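**Clurkham House** is a two-story timber-frame dwelling on a sloping plot at the edge of Porau. It was built to a low energy standard on a raft foundation, with 18 inches of cellulose insulation in the roof and a sealed membrane behind the wall lining. The floor area is 1,654 square feet.

The bedrooms are on the lower level, cut into the bank — an arrangement that required a drained retaining wall on the uphill side. 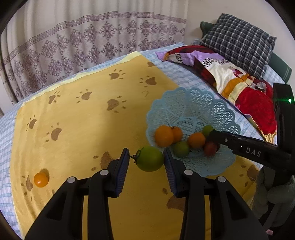 *Round green fruit above a yellow blanket with a paw print pattern.*

Heating is supplied by a single air-source unit made by Eto. Ventilation runs through 2 separate duct loops, one per floor. The frame was cut off site in Kereama and put up in 73 days. Planning approval limited the ridge height, so the roof has a shallow pitch.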